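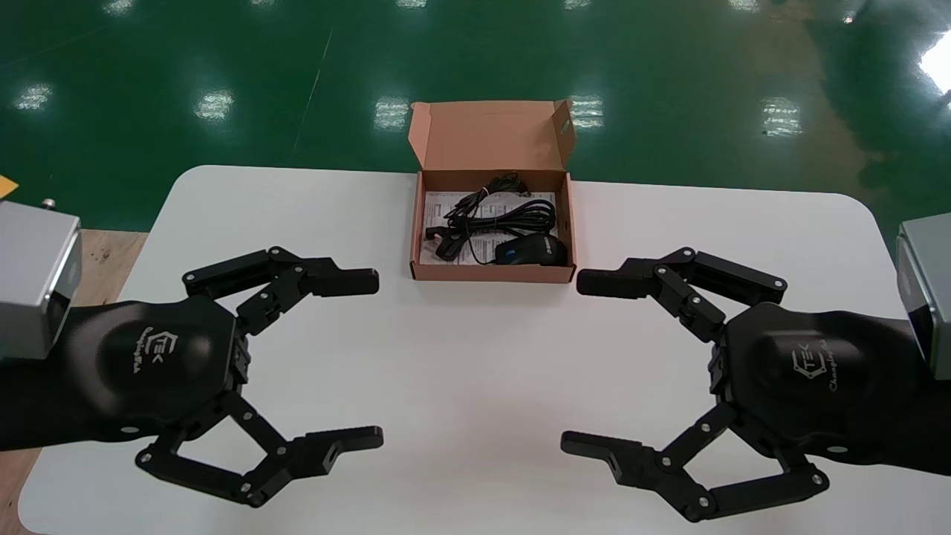

Speaker notes, gripper comparison, Monday, November 5, 2018

Slide 1. Hello, thanks to Tín Văn for the arm time. Say up front: bench work, one task, not a product review. 21 minutes incl. questions so keep moving.

Slide 2. Why a mouse in a box. Cheap, everyone's opened one. Cable is the hard bit, mouse body is easy for nearly anything. Instruction sheet too, thin, sits flat, fingers hate it.

Slide 3. Candidates. Linkage fingers vs plain two-finger jaws. Guminitz controller thruout, same as the September runs. Don't get dragged into pricing!! If pushed, Thammasiri quote was $2680 a pair, move on.
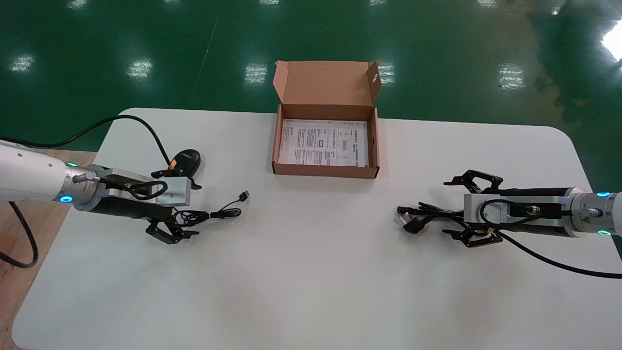 Slide 4. Cables. Pause here, most of the questions will be about this. Jaws: good on a plug, less happy on a loose loop. Linkage: wraps nicely, opens wide, needs more room beside the box. Mention our own hoses and leads getting in the road, colour tape on the Beva mounts helped a bit.

Slide 5. Scoring. 6 runs per gripper, 3 operators. Small numbers, say so before somebody else does. No winner on the slide, my favourite for cord work is the jaws.

Slide 6. Next: Gastik wrist camera, softer fingertips, maybe a diferent box. Questions. Grab the adaptor off the lectern afterwards.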